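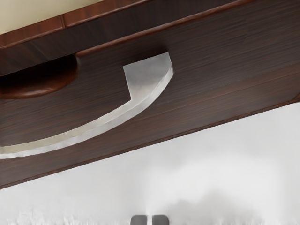
Simulated gripper coming up under the drawer front, curved handle and all.

Tuesday, January 24, 2023

I finally have a budget! After a whole fall of putting it off I sat down with coffee and a spreadsheet and worked out what my little drawer-opening project is going to cost this year, and I'm more excited about it than any grown adult should be about a spreadsheet.

The short version is that I'm staying in simulation through the spring and buying the arm after that. I went back and forth on this a lot. There's a used Tillar arm I keep looking at (the listing has been up forever, I check it at breakfast), and I could have it on my bench in January if I emptied the whole account. But then there'd be no money left for a mount, a spare set of fingertips, or anything to pull on.

So the first line in the sheet is computer time. My old desktop renders the cabinet fine, dark wood grain and all, but training on it overnight makes the office sound like a hair dryer. I've set aside $1,000 for a graphics card and a power supply that can keep up with it. That's the biggest single purchase before the arm and I don't feel bad about it one bit, because I'll use it every day.

Next is the gripper, and here I changed my mind completely. I had a fancy hand from Ellinis penciled in. Lovely thing! Then I spent a weekend with plain two-finger tips in the sim and a big curved handle like the one up top, and I want to keep going with those. A basic two-finger gripper from Skodeneck leaves room for up to $500 in fingertips, pads, brackets and screws, and I know I'll chew through the pads.

Then the fun part, a real piece of furniture to practice on. I found a dresser at the secondhand place on Olatunji Street for $131, dark finish, 3 drawers, slides that stick a little. I want slides that stick a little. My simulated drawers are far too polite. I haven't bought it yet (have to measure the hallway), but it has its own row in the sheet.

Still missing: shipping on the arm, a table heavy enough to bolt it to, and some kind of emergency stop I'd trust with the dog in the room. If you've bought a used arm and had it shipped, please tell me what you paid and how it was packed. I'm ordering the graphics card tonight.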